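Where Does the Quiet Go? Noise and Studying in Plambridge

Final report, Intro to Community Research
Ludivine Chevalier and Han-gyeol Bae
February 28, 2023

Han-gyeol and I picked this topic because we were both cranky. It was December, finals were coming, and neither of us could find a place in Plambridge to read a chapter without hearing somebody's phone call (or somebody's soup, which is a long story). So when the assignment said "choose a question about daily life in your town," we looked at each other and pretty much had it. Where do students go when they need quiet, and is it really quiet there?

I did most of the writing and Han-gyeol did most of the spreadsheet, so when it says "I" it's me, Ludivine, and when the numbers look nice that's him.

What we did

We chose 4 places: the second floor of the Hamel library, the Fustel coffee shop on the corner by the bus loop, the lounge in our own dorm, and the shared workroom in the engineering building. Each of us sat in each place with a phone sound meter app, laid flat on the table, and wrote down the reading once a minute. We ended up with 2,678 readings in all. Han-gyeol threw out 829 of them, mostly from one long evening when I had my phone case on and didn't notice. I was pretty upset about that, but he was right, they were all way too low.

We also kept a notebook at each spot. Nothing fancy, just what we heard and how annoying it was from 1 to 7. I want to stick up for the notebook here! Our instructor warned us it would be "soft" data and it is, but it ended up being the part that I trusted most.

How sound gets around

Before we started I read a bit about how rooms work, and the part that stuck with me was about hard surfaces. A carpeted room with curtains and a lot of books soaks up sound. A bare room with a hard floor bounces it around, so one chair leg scraping can feel like it's right behind you. Narrow spaces are their own thing. If you talk into a tube, the sound can't spread out sideways the way it normally does, so it stays strong all the way to the other end. I used to do this with wrapping paper rolls to bug my sister, and a long hallway does a weaker version of it. 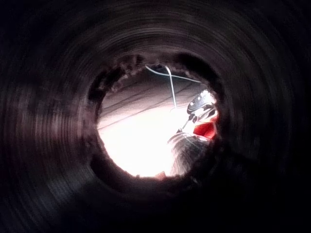
Looking down the inside of a dark tube toward the bright opening at the far end.

Our dorm is basically two long hallways with a lounge stuck in the middle, so everything from both ends comes to you. Somebody laughs by the stairs and you hear it over your textbook like they're on the couch. Han-gyeol thinks the vending machine makes it worse, and I think he just hates the vending machine.

What we found

The library was the quietest on the meter, no surprise there. What did surprise me was how badly it did in the notebook. When a room is that silent, every little thing jumps out at you. I gave it a 6 for annoyance one night over a guy unwrapping cough drops. One at a time. Slowly.

Fustel was the loudest by a lot, and I got more reading done there than anywhere else. The noise is steady (milk steamer, music, chatter) and after ten minutes I quit hearing it. Han-gyeol did not have this experience at all. He wrote "cannot think" in the notebook and underlined it, and his annoyance scores for Fustel are all at the top of the scale. So we disagree, and we decided to leave both sets of scores in the table and not average them, even though the average would have looked neater.

The dorm lounge was all over the place. It could be dead silent and then suddenly there's a birthday. Both of us scored it worse than the meter would make you expect, and I think it's the not knowing. You can't settle in when you're waiting for the next thing.

The engineering workroom landed in the middle on the meter and did best in the notebook for both of us, which is funny considering neither of us is in engineering.

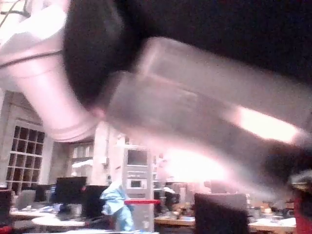
My guess is that it's about what the other people are doing. Everyone in there is busy with their own stuff, and the talking is mostly low and about the work, so it doesn't grab you. When I overhear someone's breakup at Fustel I'm going to listen, I can't help it. When I overhear someone asking about a spare charger I'm not. Han-gyeol says this is a theory and we didn't test it, and he's right, but I'm leaving it in.

Things we'd do differently

Take the case off the phone. Also, we went at whatever times fit our class schedules, so most of our library visits were late and most of our Fustel visits were before lunch, and that isn't a fair comparison. If we did it over we'd visit every place at the same hours. And two people is not a lot of people. We tried to get our friends to fill out the notebook too, and over half of the pages came back blank or with drawings on them.

We also wanted to try the new reading room at Flidenska, the one above the post office, but it was closed for painting the whole time. If anyone in next semester's class wants to pick this up, start there, and Han-gyeol will share the spreadsheet if you ask him nicely.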